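Setting up the Plovo hand gripper: part 4, recording your first task

So you've charged the gripper, paired it with the Wirnard app and done the wiggle test from part 3. Lovely! Now for the fun bit, which is showing the robot what you want by doing it yourself.

I'm going to use clothes on a bed for this part. I started with cups like everyone does and got bored (and broke one), and a pile of washing is far more forgiving. You can drop it all day long.

Before you record

1. Clear the memory card. A full evening of recording eats it up, and the app won't warn you until it's nearly gone.

2. Open the app and pick New Task. Give it a name you'll still understand in June. Mine has one called "thing 2" and I have no idea what's in there.

3. Set the recording limit to 47 seconds. It's an odd number, I know, but it's the longest clip the Rorkidow trainer took from me without chopping the end off.

4. Close the fingers fully, then open them fully, and check that the bar in the app follows you both ways. If it sticks halfway, go back to part 3 and do the zero again.

CAUTION: keep your own fingers out of the linkage while you squeeze. It does nip.

Recording a pick

5. Hold the gripper over the clothes with the fingers open and wait for the beep. Start every clip this way. The robot arm will begin from an open hand too, so you want the two to match.

6. Bring it down slowly until there's cloth between the two pads. With something thick like denim, go for a fold that's standing up a bit. Flat cloth is miserable to grab and you'll end up pinching the bedding as well.

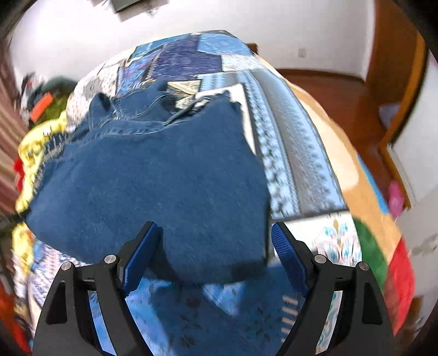 Do I need a plain background for the clips?
Leave your room as it is. A robot that has only ever seen washing on a white sheet can get lost the moment you change the bedding, so a bit of pattern and clutter in the clips does it good.

7. Squeeze, pause for a breath, then lift. That little pause matters more than anything else on this page! Without it the trainer can't tell where the grab stops and the lift begins, and you get an arm that sort of swipes at things.

8. Carry it over to wherever it's going, lower it, and open the fingers. Hold still until the second beep.

9. Press Keep or Bin. Be strict with yourself. If you fumbled and had another go halfway through, bin it.

NOTE: move at half the speed you think you should. Fast hands smear the picture, and the trainer throws those clips out anyway (after making you wait for the upload, grrr).

How many clips?

I got a usable pick at 300. At 900 it stopped going for the quilt. Suryani Kwok, who wrote the Iglesias arm guide, swears by 2000, but she has more patience than me and a comfier chair. Shuffle the pile between clips or you'll teach it one very particular heap.

10. When you've got a batch, tap Send to Trainer and leave the app open until the bar goes green.

Part 5 covers putting the result on the arm, with the stop button in your hand the whole time please.

Shared 47 times | 3 comments

Comments

tinshed_mo
The pause in step 7 sorted mine out. Had been blaming the pads for weeks.

Pella R
Does this work left-handed? My beep comes before I've even got it lined up.

gravelpit
@Pella R I'm a leftie and it's fine, there's a start delay under Settings > Timing. Set it as long as it'll go.

Related
Part 3: pairing, zeroing and the wiggle test
Part 5: putting your task on the arm
Cleaning the finger pads
Steering an Iglesias arm by remote control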